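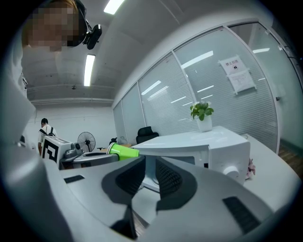 Will my Rikasden save still work after the studio shuts down?

Posted in: Games > PC > Saves and Servers

I bought Rikasden in early access and have 700 hours in one world. Hodwood put up a notice on Tuesday saying the studio is closing and the login servers go off at the end of February. The notice says single player "should remain available" and doesn't say anything else. My world started as a co-op world hosted on their side, and I moved it to single player later. It still shows the little cloud icon next to the name.

Two things I need to know. Does a world with the cloud icon load without the login server? And if it doesn't, is there a way to turn it into a normal local save before they switch off? I'm on build 1710, no mods. I tried asking support and got the automatic reply.

idden_miner

Hedvig Söderlund

The cloud icon means the world is still tied to your account. It will load offline for as long as the login token is good, and after that it asks you to sign in. With no server there is nothing to sign in to, so you want to convert it before the end of the month.

Start the game while online and load the world. Save at a bed, not from the menu. Quit to the title screen, open Manage Worlds, pick the world and choose Copy to Local. The copy shows up with no icon. Load the copy once while you are still online so it writes its own settings file, then quit.

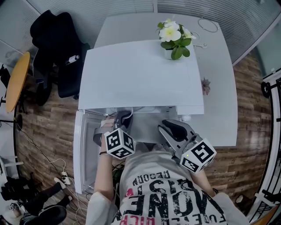
After that, disconnect from the network and start the game again. If the copy loads and your storage chests have their contents, you're fine. Chests in regions you haven't visited since the co-op days sometimes come over empty. If that happens, go back to the original, walk to those regions, save again and make a new copy.

Keep a backup of the whole Worlds folder on another drive. Mine is a little over 2000 files, so zip it first or the transfer takes forever.

ragnarok_dad

just play something else lol. they did the same with Reisinger in 2015 and I lost everything. never bought early access again

Sombat Suwannarat

Hedvig's steps worked for me on 1710. One thing to add: if Copy to Local is grayed out, you are probably still listed as a guest in your own world. Open the player list, remove everyone who isn't you, save and restart. The option came back for me after that.

Achievements don't carry over to the copy. I haven't found a way around that. The map markers do carry over, but the custom names on mine were reset and I had to type them in again.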